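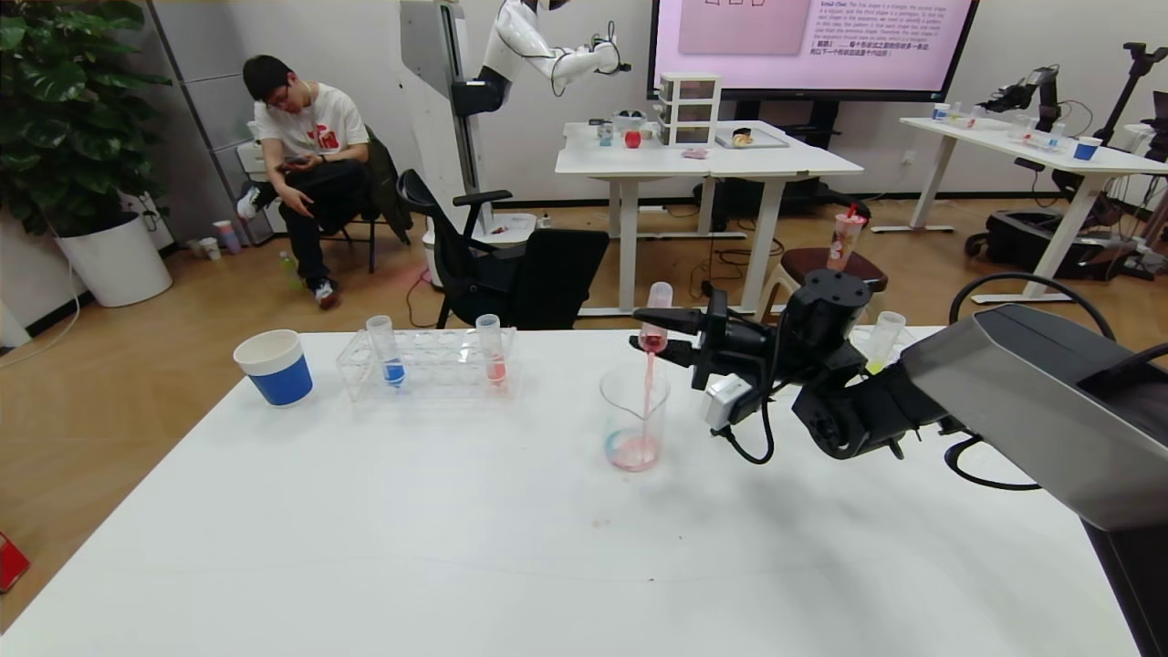 Posted by the Clornard office, Sunday, May 7, 2023

Clornard is a small independent school for children from kindergarten through eighth grade, and if you have found your way to this page you are probably wondering whether it might suit a child of yours. We wondered how to put a whole school on one page, and we haven't really managed it, but we hope you'll get a feel for the place (and then come and see us, which is much better than reading).

We began with 26 children in the upstairs rooms of the old Nelta dry goods building on Heffernan Street. The stairs were steep and the radiators banged all through reading time, and families who were with us then still bring up the radiators whenever they visit. We moved to our present building on Stoller Road when the upstairs rooms would no longer hold us. We have 100 students now and would like to stay close to that. At this size the older children know the names of the younger ones, and the front office generally knows who has forgotten a lunch before the child does.

Our classes have no more than 20 children, and most have fewer. Mornings are for reading, writing and math. After lunch things loosen up a bit - science, history, art, music, and on Fridays the long project block, when the grades mix and the hallways get noisy. Science here means handling things. Children pour, measure, plant, weigh and write down what they saw, and they are allowed to be wrong in their notebooks as long as they don't erase it afterward.

We care a great deal about reading aloud. Every class does it every day, eighth grade included, and the eighth graders would complain loudly if we stopped. The library is open before school and for an hour after, and children may take home as many books as they can carry without dropping any on the steps.

Lunch is cooked here. The soup is better than you would expect from a school kitchen, and the cornbread has a following among the parents. We eat at long tables with the ages mixed together, and the children take turns wiping down and stacking the chairs. Please tell us about allergies when you enroll, and tell us again if anything changes!

The one event everybody asks about is Lantern Supper, which we hold each November. Families bring a dish, the children carry the lanterns they have made around the playing field, and the kindergartners sing something they have been practicing since September, usually a good deal louder than they practiced it. Former students come back for it, some of them with children of their own now, and more than 100 people squeeze into a lunchroom that was never meant for them.

If you'd like to visit, call or stop by the front office and we'll find a morning when you can sit in on a class. Bring your child along if you can. Parking is behind the building, off Stoller Road, and the blue side door is the one to use. The front one sticks in damp weather.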